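Supper Club News

Well, friends, the summer went by fast, and I still haven't thanked everyone who came out to the August supper at Bollum Hall. What a nice crowd! I got to talking with so many of you that my own dinner went cold, and I didn't mind one bit. Meinrad Hubmann brought his dill potatoes again (two big pans, and both went home scraped clean), and the Biswas family sent over a lentil dish that I've been asked about ever since. I do have the recipe now, so stop me if you see me at the post office. 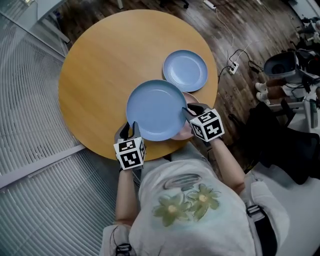

The other bit of news is the cookbook. We have 17 recipes so far, which is a good start, but Žofie Sokol would dearly love to have more before she begins typing them up -- and she'd like them to be the things you really make at home, even if it's only soup. Handwritten is fine. If your grandmother never measured anything, just do your best and write "a handful."

The next supper is at the Flisevby church basement, doors open at 4. Bring a dish if you can and come anyway if you can't. Also, somebody left a blue cardigan at Bollum Hall, and it's hanging on the hook by the kitchen door.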